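Roboterarm an der Spielküche: reicht Eigenerklärung statt Schutzzaun?

Eingestellt von utorine_werkstatt
Rubrik: Normen und Sicherheit

Hallo zusammen,
wir sind ein kleiner Verein in Pletitz und haben uns einen gebrauchten Tischarm zugelegt, der an einer Spielküche Greifaufgaben übt. Klötze, Spielgemüse, Topf, solche Sachen. Der Händler (Stergiou) schreibt in seinem Angebot, der Arm sei "kollaborativ nach Norm" und man brauche deshalb weder Zaun noch Risikobeurteilung. Ein Mitglied, das beruflich mit Anlagen zu tun hat, hält das für Quatsch. Ich bin selbst skeptisch, finde aber auch nirgends einen Satz, den ein Laie versteht.

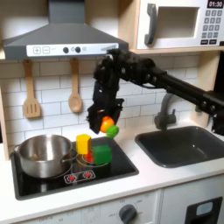 Konkret: Am Freitag kommen bei uns regelmäßig Besucher vorbei, auch Kinder. Der Arm hebt nur Spielzeug. Müssen wir trotzdem etwas aufschreiben, und wenn ja, was? Im Datenblatt stehen 632 mm Reichweite, Angaben zu Kräften am Greifer habe ich keine gefunden.

3 Antworten

lerton_fan
Ist doch nur Spielzeug. Wir haben bei uns einen Lerton stehen, da hat noch nie einer nach Papieren gefragt. Not-Aus dran und gut.

Klemmstelle
Die Antwort von lerton_fan bitte nicht als Maßstab nehmen. Dass noch keiner gefragt hat, heißt nur, dass noch nichts passiert ist.

Zur Sache. "Kollaborativ nach Norm" ist eine Werbeaussage. Die einschlägigen Normen für Industrieroboter (ISO 10218, Teil 1 und 2, dazu die ISO/TS 15066) betrachten immer die ganze Anwendung, also Arm, Greifer, Werkstück und Umgebung. Ob euer Tischarm überhaupt in deren Anwendungsbereich fällt, würde ich mir vom Händler schriftlich geben lassen, mit Ausgabe und Abschnitt. Wenn da nur ein Prospekt zurückkommt, wisst ihr Bescheid.

Für euch würde ich unabhängig davon so vorgehen:

Arbeitsraum ausmessen und auf dem Boden markieren. Die 632 mm gelten vermutlich bis zum Flansch. Greifer und Gegenstand kommen noch dazu, das wird gern unterschlagen.
Quetschstellen an der Küche suchen. Unter der Dunstabzugshaube, zwischen Arm und Ablagebrett, am Wasserhahn, am Topfstiel. Überall dort, wo der Arm gegen etwas Festes fahren kann, kann auch ein Finger dazwischen sein. Das Gewicht vom Gemüse spielt dafür kaum eine Rolle.
Geschwindigkeit in der Steuerung begrenzen und die Einstellung mit Passwort sichern. Ein Aushang "bitte langsam" zählt nicht.
Not-Aus so anbringen, dass man ihn erreicht, ohne in den Arbeitsraum zu greifen. Vor jedem Besuchstag testen und eintragen. Vorher klären, ob der Arm beim Abschalten absackt.
Kinder nur hinter einer festen Abtrennung, solange Antriebe an sind. Eine Spielküche zieht Kinder an, und die Grenzwerte für Kontaktkräfte in der TS 15066 stammen aus dem Arbeitsleben und sind nicht für Kinder gemacht.

Das Ganze auf zwei Seiten mit Datum und Unterschrift ist eine brauchbare Risikobeurteilung für den Anfang. Mit der Haftpflicht des Vereins müsst ihr trotzdem reden. Ob die Robotervorführungen mit Publikum deckt, weiß hier im Forum keiner.

pletitz_nord
Klemmstelle hat weitgehend recht, beim Bodenklebeband bin ich aber weniger überzeugt. Unseres war nach einem Winter abgelaufen und geachtet hat vorher schon kaum jemand darauf. Wir haben jetzt eine Platte aus Polycarbonat auf drei Seiten.
Und schaut euch die Greiferbacken an. Bei unserem ließ sich die Schließkraft ab Werk nicht verstellen, das stand erst im Anhang vom Handbuch, Seite 235. Falls es bei euch genauso ist, gehört das mit in die Beurteilung.

Kommentar von utorine_werkstatt
Danke, Stergiou ist angeschrieben. Bis zur Antwort bleibt der Arm an Besuchstagen stromlos.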